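We use cookies to remember your basket and your preferred pickup time. Accept / Manage settings

Andasum Produce Hall: Your Questions About Peppers and Greens

Last updated: March

Do I have to buy a whole crate?

Goodness, no. Take one pepper if one pepper is what supper needs. We do sell by the crate if you're feeding a crowd or putting up jars for the winter, and for that it helps if you call before 2 in the afternoon so we can set one aside for you the next morning.

Why do the red ones cost more than the green?

They're mostly the same plant, you see, only picked later. A green pepper has come off early, and a red one has had extra weeks in the sun, with all the watering and worrying that goes with it. Our growers at Gristano lose a few along the way to splitting and sunscald, and the price has to carry those too. Red and orange are the sweetest, yellow is a little milder, and green has that grassy bite some people can't do without in a stew (I'm one of them).
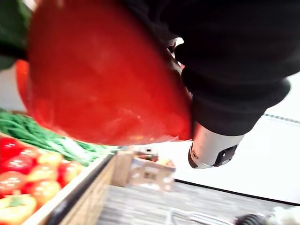 Eliécer Taipe
Produce Manager, Andasum

How do I pick a good one?

Go by weight first. Hold one in each hand and choose the heavier, then look for tight, shiny skin and a stem that's still green. I like the red, orange and yellow ones mixed together in a wooden crate, the way we often set them out, so you can pick your colors as you go. A pepper with a soft spot is fine if you're cooking tonight, just cut around it. Wrinkled ones I take home myself and roast!

Is it all right to handle the vegetables?

Of course it is, I'd think it odd if you didn't. Please be gentle with your thumbs, though, and put the long green things back lying the same way, or the next person spends ten minutes untangling them.

Should I wash peppers before they go in the fridge?

Wait until you're ready to use them. Keep them dry in the crisper drawer and they should be good for a week, often longer. Once cut, wrap them up and use them within a couple of days.

Can I freeze them?

You can, and it's a lovely thing to have in February. Slice them, spread them on a tray until they're hard, then bag them. They'll go soft when they thaw, so save them for soups, sauces and eggs.

Do you deliver?

We deliver to Gima and Saarela. Orders over 18 dollars go free, and anything smaller we'll happily hold at the counter for you until closing.

312 shares | 18 comments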